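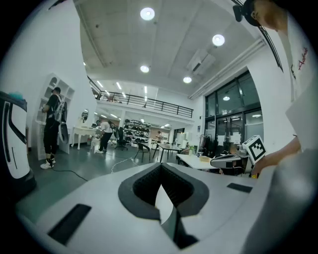 Home | News | Visit | Boat times | Contact

Last updated: August

Skikometti opens lakeside walking route and extends evening boat service

Visitors to the lakeside town of Skikometti can now walk from the old harbour to the bathing place at Hamel without leaving the shore. The new path, which opened this month, links three stretches of footpath that used to end at private gardens and a boatyard. At the same time, the town's boat operator, Bredinura, has added a later sailing on its summer timetable.

The path begins beside the ticket office at the harbour and follows the water past the fish market, the public library and the rowing club. It then climbs a little through birch trees before coming down to the beach at Hamel. Most people will need 80 minutes to walk it at an easy pace. There are benches along the way, and drinking water is available at the library and at Hamel.

The section between the harbour and the rowing club is level and has a firm surface suitable for wheelchairs and pushchairs. The section through the birch trees has steps in two places. Anyone who wants to avoid them can take the number 37 bus from the stop outside the rowing club, which goes directly to the beach.

"People have asked us for years how to get to Hamel on foot, and we had to send them along the main road," said Eetu Rissanen, head of visitor services at Skikometti. "The road is noisy and there is no shade on it. Now you can set off after breakfast, have a swim, eat lunch and come back by boat."

The last boat from Hamel to the harbour used to leave at 6.15 pm. Under the new timetable there is an extra sailing at 9.40 pm, which runs every evening until the end of the season. The crossing takes 25 minutes and calls at Radu, the small island in the middle of the bay, if passengers ask when boarding. Boats carry bicycles when there is room. Dogs travel free but must be kept on a lead.

Radu itself is open to visitors during the day and in the early evening. The island has a café, a small chapel and a wooden jetty that is popular with swimmers. A footpath of 800 metres goes round the edge of the island. The café serves coffee, rye bread, smoked fish and a soup that changes daily, and will stay open until the evening boat has called. Camping and open fires are not allowed on the island.

The town is also making changes at the harbour. The square in front of the fish market is closed to cars from 10 am until midnight during the summer months, and the market traders have been given more space for tables. Drivers should use the car park behind the railway station, which has 400 spaces and is a short walk from the water. Parking there is free after 6 pm.

Trains arrive at Skikometti station throughout the day, and the harbour is signposted from the main exit. Left luggage lockers are on platform one. The lockers at the harbour have been removed during building work on the ticket office and will be put back next spring.

A printed map of the walking route is available free of charge from the visitor office, the library and the larger hotels. It shows the bus stops, toilets, landing stages and places where swimming is permitted. Swimming is not permitted inside the harbour or within the marked channel used by the boats. The map is printed in English, Finnish, French and German.

Guided walks along the route start from the ticket office at 10.30 am. They last two and a half hours, including a stop at the rowing club, where the guide explains how the town grew up around the timber trade. Places should be booked at the visitor office by the evening before. Children under 12 take part free with an adult. Walks go ahead in light rain but are called off in thunderstorms, and ticket holders can then choose another day or have their money back.

Single boat tickets, day tickets and family tickets are sold at the harbour and on board. Day tickets are valid on all Bredinura sailings, including the new evening service, and on the number 37 bus.

Press contact
Eetu Rissanen, Visitor Services, Skikometti
Interviews and route maps for publication are available on request from the visitor office, 9 am to 4 pm.

Shares: 14 | Comments: 2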